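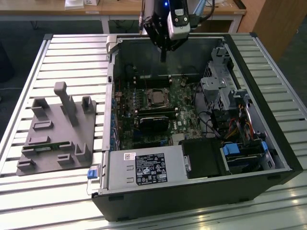
Keep the Old Tower

I have opened more desktop computers than I have opened bottles of wine, and I like wine a lot. So take this as the opinion of somebody who is already on one side of the argument. I think most people who throw away a desktop tower are throwing away something good, and I think the reason they do it is that they've never had the side panel off.

My own conversion came late. For years I treated the computer under my desk the way I treat the furnace. It hummed, I ignored it, and when it stopped humming I paid a person. Then one March the thing started shutting itself off in the middle of whatever I was doing, and the shop in Idness wanted a fee just to look at it, and I was in a mood. I laid the tower down on its side on the dining table (on a towel, I'm not an animal), took out the screws at the back and slid the panel off.

I was expecting something like the inside of a watch. What I got was closer to a kitchen drawer. There was a big green board. There was a metal box with a label on it that was plainly the power supply. There was a card lying across the board, a cage for the drives, and a whole hank of red, yellow and black wires that went from one place to another in a way you could follow with your finger. And there was dust, so much dust, packed into the cooling fins like the lint in a dryer. I cleaned it out with a soft paintbrush and a can of air and it stopped shutting off. That was the whole repair!

I'm not telling you this to show off, because there's nothing there to show off about. I'm telling you because of what it did to my opinion of the object. A tower is a box of separate parts that somebody expected you to reach. Look at how the good ones are built, especially the dull office models that get sold by the pallet when a company moves. The parts you're meant to touch are often colored for you. A blue tab here, a blue latch there, and you squeeze it or push it and the drive slides out. Some engineer sat in a meeting and argued for that blue plastic, and I would like to buy that engineer dinner.

Compare that to the laptop I'm typing on, which I love and which I could no more fix than I could fix a peach. The memory is part of the board. The battery is glued. When it goes, it will go all at once and take everything with it, and I'll be sad and buy another. I've made my peace with that for something I carry around in a bag. What I can't make peace with is the same thinking creeping onto the desk, where there's plenty of room and no reason for it. The little sealed cubes and the all-in-ones look lovely in the store. They look lovely for four years. Then one small part fails and you're carrying a perfectly good screen out to the curb.

Now, the usual answer to people like me is that old computers are slow, and that's half true. Plenty of old computers are slow because they have an old spinning drive in them and not enough memory, and both of those are the easiest things in the world to change. I did it to a tower I got from Hikmont, the surplus place out past the rail yard, which sells office machines by the shelf and keeps no hours that I've ever been able to figure out. I paid 20 dollars for it. I put in a solid-state drive and more memory, and my niece did two years of college on it. She wrote papers, she edited her radio show on it, she played a game with a farm in it at all hours. She never once told me it was slow, and believe me, she would have.

The other answer is about power, and I'll give that one some ground. An old tower can pull a lot more electricity than a new small machine, and if you leave it on all day and all night the difference adds up. So don't do that. Turn it off when you go to bed. If you want something that runs around the clock in a closet, go buy the small quiet box with my blessing. I'm talking about the family computer, the homework computer, the one in the workshop with sawdust on the keyboard.

There's a third answer, which is that it's ugly. Fine. It's black and it's the size of a suitcase. It goes under the desk! I have never understood the wish to look at a computer.

What I think is really going on is fear, and I say that with love because I had it too. People think that if they touch the wrong thing inside, it's ruined. It's a reasonable thing to think about an object that cost a lot and that you don't understand. But most of the connectors in there only fit one way. The memory sticks have a notch in them so you can't put them in backward. The graphics card goes into its slot and into no other, and there's a little catch on the end of the slot that you'll forget about exactly once. You do need to unplug it first, and you should touch bare metal before you touch a part, and you should leave the inside of the power supply completely alone. I mean that last one. The power supply comes out as a box and goes back in as a box, and whatever is inside it is none of your business. If it's bad, swap the box.

The processor is the other place where I'd tell a beginner to slow down. It sits there in its socket with its shiny metal lid and a frame clamping it in place, and it looks like the most important thing in the room, and it is. You almost never need to take it out. If you lift the cooler off you'll have to wipe away the old paste and put on new, and that's not hard, but do it on your second computer. On your first one, brush the dust out, change the drive, add the memory and close it up while you're still feeling good.

I've now done this with enough people, mostly neighbors and mostly at my dining table, to have noticed how it goes. They come in holding the tower like it's a sick cat. They won't touch the screwdriver for the first ten minutes. Then they pull one drive out, and it clicks, and they push it back in, and it clicks again, and after that I can't get the screwdriver back. A man from down the street took his apart so thoroughly that we ran out of table and had to put the drive cage on a chair. (It went back together. We had one screw left over, and I've decided to believe it was there before.)

If you want a proper place to do it, look for a repair night near you. Ours is in the old Šindelář bakery on Brositz Street, which still has the long steel counters, and you couldn't ask for a better surface for working on a computer as long as you put a mat down. People bring toasters and lamps too. I'm a snob about towers, but I'll admit the lamps have a better success rate.

A word about money, since I know that's where a lot of these decisions get made. Last time I helped somebody shop, the new machine he had his eye on was $2,490, and the one the salesperson kept walking him back to was $3,494. What did he want it for? Email, taxes and scanning his mother's photographs. His old tower was sitting at home with nothing wrong with it except a failing drive. I'm not going to pretend everybody's case is that lopsided. If you cut video for a living, or your whole evening is new games, buy the fast thing and enjoy it. But an awful lot of people are being sold a truck to carry one bag of groceries, and they're leaving a decent car on the sidewalk to do it.

And yes, there's the waste. I've tried not to lead with it, since nobody likes being lectured over their own trash, and I've thrown out plenty in my time. But once you've had one of these open, you can't see it as a single dead thing anymore. You see a case that will outlive you, a power supply that may well be fine, a few feet of cable, a board, a processor, two bays waiting for drives. Usually one of those has quit. To put the rest in a landfill on its account seems rude, if nothing else.

I do have limits. Some machines are so old that the current software won't go on them, and then you have a choice between a lighter operating system, which I'd be happy to talk your ear off about some other time, and letting it go. If you let it go, take it somewhere that strips them for parts, and keep the screws. I have a jam jar full of those screws. I've needed them more often than I've needed the jam.

So before you order the new one, lay the old one down on its side some evening when you're not in a hurry. Take the panel off. Have a look around with a flashlight and see if you can name three things in there. If you get two, you're doing better than I did, and you can always put the lid back on and order the new one in the morning.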